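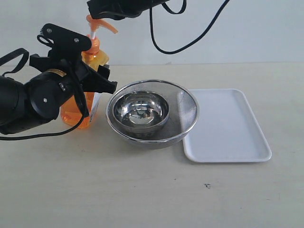 The Case Against the Clever Sink

Every few months a company decides that the way we wash up is broken. This spring it was Tastus, with a $6 drain cup shaped like a tulip. Before that it was Zoteck, whose soap dispenser lights up blue when your hand comes near. I have tried both, along with a shelf of their cousins, and I keep going back to a pump bottle of orange dish soap and a round steel strainer.

I should admit a bias. I grew up in a house where the soap stood by the faucet in whatever bottle it came in, and the strainer hung on a nail. My mother would no more have bought a "sink system" than a hat for the toaster. So when the press kit from Flesturix arrived in June, promising to "reset your relationship with rinsing," I was not the ideal reader.

The Flesturix set is a tray, a silicone colander that folds flat, a sponge cradle and a dispenser. The colander is the star. It does fold flat, and it fits in a drawer. It also folds flat when you pour a pot of pasta into it a little too fast, and the company's leaflet, which runs to several languages, has no advice on getting rigatoni out of a garbage disposal.

A mesh strainer has one shape. You can rinse lentils in it, or quinoa, which goes straight through the holes of most colanders. You can sift flour over a cake pan. The rim gives you something to hold, and you can knock it against the side of the sink to get the last of the water out. The mesh does clog. Anyone who tells you it doesn't has never left one overnight after straining mashed raspberries. Run water through from the back, go over it with an old toothbrush and a drop of soap, and do it before dinner rather than after.

Now the soap. The fashion is to decant it, and I have read a good deal of advice on the subject, most of it written by people selling bottles. Amber glass is the favorite. It looks handsome for a week, and then it gets a slick of soap down the side and turns into something heavy you have to pick up with wet hands. A see-through plastic pump bottle shows you how much is left and can be knocked over without drama. One press on a wet sponge will wash more plates than most of us think. Two presses mostly buy you extra rinsing.

I called Zerrin Ertürk, who ran the kitchen at a cooking school for 6 years and now teaches out of her own apartment, expecting an ally. I got half of one.

"You're being stubborn about the pump," she told me. "They jam. The cheap ones spit sideways. I've had soap in my eye more times than I've had onion." She keeps hers in a squeeze bottle turned upside down in a jar. On strainers she agreed with me, up to a point. "Buy it for the rim. If the rim wobbles in the store, put it back. The mesh will pull away from it, and then you've got wires in your soup."

She has also tried the Ishida magnetic rack, which holds a strainer to the wall over the sink. She liked it until the magnet slid.

None of this will stop the next gadget. A reader survey we ran got 1,033 replies, and almost 900 of them said they had bought something for the sink in the past year. The question after that asked whether they still used it, and a great many skipped it. I skipped it myself when I filled in the form. The Zoteck dispenser is under my sink with its batteries out, behind the trash bags, next to two tulips.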